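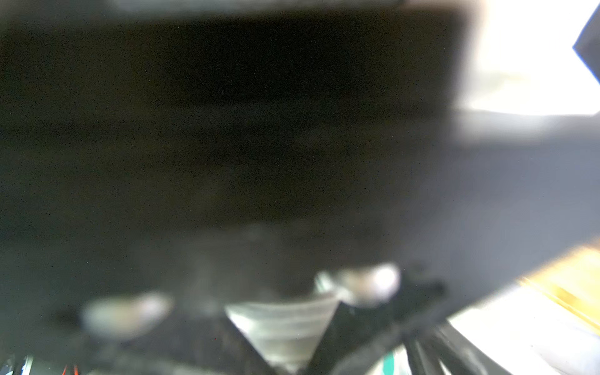

Vy Châu
Thread on the wrist-view gating we merged into Stisus in January. Short version: the policy now gets told when a wrist camera has nothing useful in it, and the planner gets told too.

Vy Châu
Background. Two arms, one camera per wrist, one fixed view of the whole cell. Until this release all three streams went into the encoder at equal weight, on every tick, regardless of content.

Vy Châu
That works while the gripper is at standoff distance. Close in on a shelf or a jar and the wrist stream degrades to large dark regions and blown highlights. The encoder still produces confident features from it. They are garbage features, and the action head has no way of knowing.

Vy Châu
First attempt was a plain sharpness threshold (variance of Laplacian, per image). Rejected. A white floor with no texture scores the same as a finger parked against the lens, and a textureless floor is a perfectly good input when you're lining up a grasp.

Vy Châu
Second attempt, which stuck: split the image into a 6 by 6 grid, compute local contrast per tile, and compare against the expected tile depth from forward kinematics plus the collision model. If the model says a surface should be in focus range and the tile is flat anyway, the tile loses weight. If the model says it's too close, it loses weight immediately.

Vy Châu
Transparent objects needed separate handling. Depth on clear plastic is unreliable in our setup, so the collision model has a hole where the cup is. The grid test then blames the image for being wrong when the geometry is wrong.

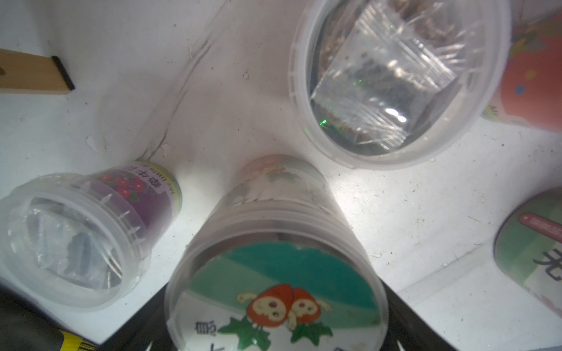 Wrist view, clear cups on their sides with printed labels. The rims are the hard part for segmentation.

Vy Châu
What happens on cups like these: the segmenter locks onto the label and reports the object as a small disc. The wall and rim go to background. Grasp candidates come out centered on artwork, with a width estimate that has nothing to do with the outside diameter.

Vy Châu
Samah Hajji's fix was to stop asking for a mask. The network predicts a rim ellipse and an axis direction, and the label is treated as a hint for which end is closed. Training set for the rim head is 1758 hand-annotated images. Matilde Magalhães did the second pass on the annotations and threw out more than I expected.

Vy Châu
Containers inside containers are still bad. A crumpled bag behind a clear wall gives you specular highlights that look like edges, and the ellipse fit will sometimes prefer them. We clamp on fit residual and fall back to the fixed camera.
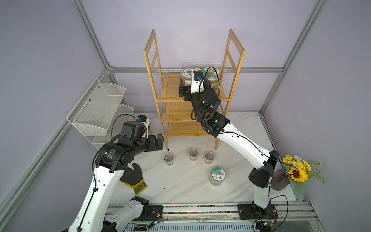 Vy Châu
The fallback costs something. From the fixed view the near arm can occlude its own target, so the planner has to know which camera it's trusting before it commits to an elbow configuration. This used to be decided after planning. In the new version, view quality is a cost term inside the planner.

Vy Châu
Side effect: shelf reaches got slower. The planner now takes a wider approach to keep the gripper visible for longer. You can turn the term down per task. The default weight is 2, and I'd leave it there for anything with clear lids or jars near the fingers.

Vy Châu
Tooling note. The replay viewer draws the grid weights over each wrist stream and marks the tick where the active view changed. Clementina Fonseca wrote it against the Coelho log format. Older Wendix logs need converting first; the script is in tools/ and refuses logs with missing camera timestamps.

Vy Châu
On timestamps: if your wrist streams are offset from joint state by more than 5 ms, the kinematic depth check will reject good tiles during fast motion. It looks like a flickering camera in the viewer. Check sync before filing a bug.

Vy Châu
Open items: gating is per camera and per tick with no memory, so weights can chatter near the threshold. Wenche Midtbø has a hysteresis branch that fixes chatter and adds lag on release. Review comments welcome on that one, especially from people running both arms in the same half of the cell.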